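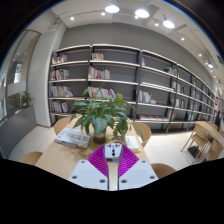
flurkthorpe47 wrote:
Plants on reading room tables, yes or no? I look after the tables at our little library and I've been going back and forth on it since January. The big leafy one sits right in the middle of a table with four chairs, and the leaves go up high enough to hide some of the books on the shelves behind it. I love it! But two people sitting across from each other have to lean sideways to talk, and I keep getting told to move it to the windowsill.

verkilell wrote:
Leave it alone. Those shelves are half bare up top and the gray wall is pretty gloomy, so the green is doing a lot of work. My complaint would be outlets. Every Wednesday I show up with my laptop at 14 percent and end up crawling around looking for one.

flurkthorpe47 wrote:
Fair, and there's a white power strip on the same table as the plant. Which my sister says is asking for trouble when I come by with the watering can...

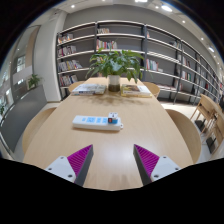 Re: Power strip next to a plant??

stakgate_400 wrote:
Your sister is right. Sockets facing up, on a table, with a pot you have to water - no thanks. Clamp the strip under the edge or pick one or the other.

verkilell wrote:
Oh come on, it's a houseplant. Carry it to the sink, water it, let it drain, carry it back. I've done that for 4 years with mine and never fried anything.

stakgate_400 wrote:
You do that. Will the next person? I'd still put the strip off to the side at the very least.

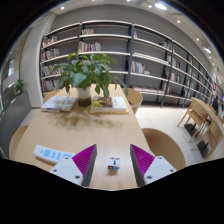

Plant in the middle, books on both sides, strip over to the left.

stakgate_400 wrote:
Better. I'd still clamp it.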